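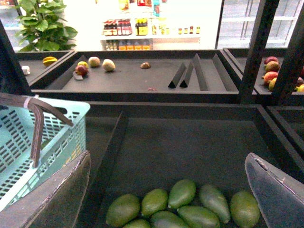
Green mangoes in a dark gray bin, with a shopping basket beside them.

Why does a fruit basket have holes?

Look at the baskets in a fruit shop the next time you go there with your family. Many of them are full of holes. At first this seems a strange idea. A basket must hold things, so why do people make it with so many openings? Let us think about it together.

Fruit is alive, in a way

A mango is picked from the tree, but it does not stop living at that moment. It goes on taking in air and giving out a little water and a little warmth. Scientists call this respiration, and it is similar to your own breathing, only much slower and without lungs. If you close fruit in a bag with no openings, small drops of water can collect on the inside. Mold likes water very much. Holes let the damp air go out and fresh air come in.

Some fruits also give out a gas with the name ethylene (say it ETH-uh-leen). You cannot see it. It tells the fruit to become ripe — soft, sweet and full of smell. Mangoes and apples make this gas. Oranges make very little of it, and they do not become much sweeter after picking. 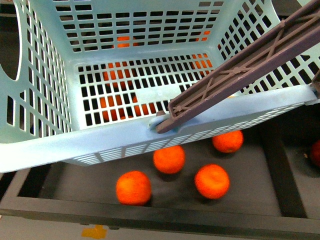
Holes are useful for other reasons too. With holes in the bottom and in the walls, you can see the color of what is under or behind the basket, even when you cannot see the whole shape. Water can run out if you wash something inside. And a basket with holes needs less plastic, so it is lighter for your arm when you carry it.

Is a green mango always unripe?

No! Some kinds of mango stay green when they are ready to eat. My neighbor Adelmo Santoro taught me to press the skin gently with my thumb. A ripe mango gives a little under the thumb, and a hard one needs more days.

Try it at home

You need 2 hard mangoes, 1 paper bag and 1 ripe apple. Ask an adult first.

Put one mango in the paper bag together with the apple, and fold the top. Leave the other mango in an open bowl in the same room. After some 3 days, press both mangoes gently and smell them near the stem. Do it again on day 4. Is one of them softer than the other? Write down what you find, and draw the two mangoes if you like to draw.

Wash your hands when you finish, and then ask the adult to cut the mangoes for you.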